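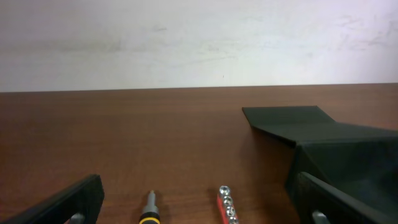 Marcas grises en la pared detrás de la mesa

Última actualización: marzo

nuez_moscada
Hola a todos. Escribo desde el piso donde vivo desde el otoño, y pido perdón por mi español, lo estudio todavía. Tengo una mesa de madera marrón rojiza pegada a una pared blanca mate. En la pared hay manchas grises y roces, uno bastante ancho y difuso a la izquierda, y arriba a la derecha unas rayas más claras. Quiero limpiarlas sin pintar toda la pared. He comprado una esponja de la marca Wotia, pero no la he abierto. ¿Es buena idea?

tresclavos
Con pintura mate, cuidado. La esponja blanca es una lija muy fina y te deja brillo donde frotas. Yo empezaría con agua tibia, dos gotas de jabón y un paño de algodón.

Drirudance36
No estoy de acuerdo. En mi pasillo usé la esponja y no quedó ningún brillo. Hay que pasarla mojada y casi sin apretar, nada más.

tresclavos
Depende de la pintura. En la mía quedó un óvalo que se ve cada tarde, cuando entra la luz de lado.

nuez_moscada
Gracias a los dos. ¿Y cómo puedo saber cuál es mi pintura? El propietario no lo recuerda.

lija1000
Prueba en un rincón que tape la mesa, por debajo del tablero. Esperas a que seque y miras de lado. Por cierto, separa la mesa 3 centímetros, porque si trabajas ahí con destornilladores y cosas así, la pared se va a ensuciar otra vez.

Drirudance36
Lo de separar la mesa sí lo apoyo. Aunque a mí se me caían los tornillos por detrás — acabé poniendo un listón.

nuez_moscada
He probado con agua y jabón en el rincón. No hay brillo, pero el paño salió un poco gris y no sé si es suciedad o es pintura.

tresclavos
Si el paño sale blanquecino, es pintura. Gris, yo diría suciedad. Sigue igual, sin prisa.

lija1000
Y no mojes la madera. Pon una toalla vieja en el borde de atrás, que el agua baja por la pared y se mete en la junta.

nuez_moscada
Entendido. Mañana hago la mancha grande y dejo la esponja para el final — si hace falta. Ya os contaré.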